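Toy and Dish Drive Reopens in July at the Oltham Branch

The Oltham branch will take in soft toys and children's tableware again starting in July. The drop-off shelf is inside the side door on Boersma Street and is open until 7 in the evening. Last year's drive brought in 3072 items, nearly all of them toys, and the Mekdale family center has asked for more plates and bowls this time. Families moving into their first apartment there get a starter box, and most of the boxes went out last fall with a toy and no dishes.

A starter box for a small child should have at least one soft toy and one plate with a rim. The rim keeps peas and cut fruit from sliding off. Plain colors are easiest to match when we put sets together, and pale green has been the most common color so far.

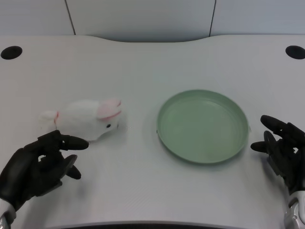
A reader in Bostside wrote to ask whether plates have to come in sets, as she has only singles left from when her kids were small. She added that her own children never ate off matching dishes and never noticed.

Singles are fine. We pair them up by size when we can and send them out as they are when we can't. Please don't buy a set in order to donate one piece of it.

Soft toys need to be clean and completely dry before you bag them. Most plush can go through a gentle cycle inside a pillowcase. Air drying is better for long fur, which mats in a hot dryer. Check the seams around the ears and legs, where stitching usually goes first, and tug on the eyes. If an eye moves, sew it down tight or leave the toy out. We do not have people to do repairs this year.

White and light-colored toys are welcome. Some donors held them back last time, thinking they would show dirt, and then we ran short of rabbits and lambs. A small stain on the underside is all right if the toy has been washed.

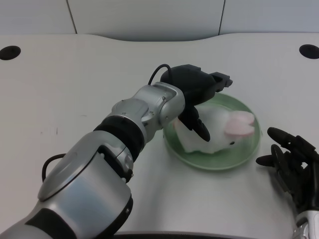
Branch Newsletter, No. 5, page 2

For dishes, we can take plastic and melamine. We cannot take glass or china, or anything with a crack or a chipped rim. Wash off old food and sticker glue. Light scratches from forks are expected.

Pack dishes at the bottom of the bag and toys on top, or use two bags. Leave off gift wrap and ribbon, which have to come off again at sorting. If you know the age a toy is meant for, write it on a slip of paper and put it in the bag.

We have room for 2000 items on the Oltham shelves. When they fill up, a notice will go on the side door and later donations should go straight to Mekdale. Car seats, cribs and battery toys are not part of this drive.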